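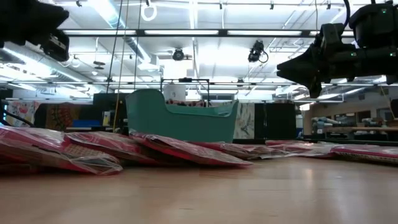

Page last changed in December

Tomás Horgan had been on his feet since breakfast when I caught up with him at the Studgate open day, and he still wanted to show me everything at once – the arms, the workbenches, the coffee machine (which he's very proud of, and rightly so!). He started with the popcorn, though, and the two black arms that share one table and have a teal bin to put things in.

"People come in expecting cars and welding," he told me. "Then they see a bag of popcorn and they laugh, and then they stay for half an hour."

Popcorn packets, he explained, are much harder than they look. The wrapping is slippery and shiny, it throws the ceiling lights back at the cameras, and a packet lying half on top of another one can look like a single big packet. "Give me a nice wooden block any day," he said. "A block doesn't change its mind about what shape it is."

Horgan came to Studgate 7 years ago from Zanholm, where he looked after conveyor lines, and he says he still thinks like a line man. He likes things to be boring. The packing project, called Pelum, grew out of a small grocery job and has been through 18 versions of its grasping software, most of which he remembers with a groan.

I asked him what goes wrong most often. He thought for quite a while.

"The second packet," he said. "Anybody can pick up the first. But you nudge the others when you do it, and now your plan is old. So the arm has to look again, every single time, and be patient. I'm not patient, so I had to learn that from the arm, I suppose." 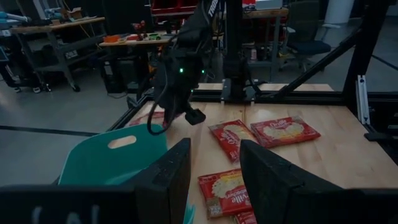 Szewczyk, listening in from the next bench, wanted it put on record that patience was fine but speed would matter too, once a store had nearly 2000 orders to get out before lunch. Horgan waved a hand at that and agreed, more or less. Faster comes next year, he said, and he'd sooner have a slow arm that doesn't crush anybody's snacks.

By four o'clock the younger visitors were asking whether they could eat the popcorn, and Horgan had gone off to look for a microwave.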